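So the new desk is in, and I've sat at it for more than 5 hours today just because I can. It came from Andwood in September, flat white, with plenty of room for me and my elbows. 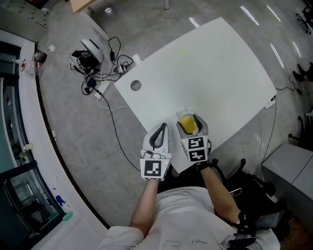 Cables are my next project. I swore I'd hide every last one before I settled in (ha!). The round gray grommet hole is great, and I love having the little outlet box clipped under the edge, but the power strip is still on the floor in a knot of black and white cords. Kadir says zip ties. I say after lunch!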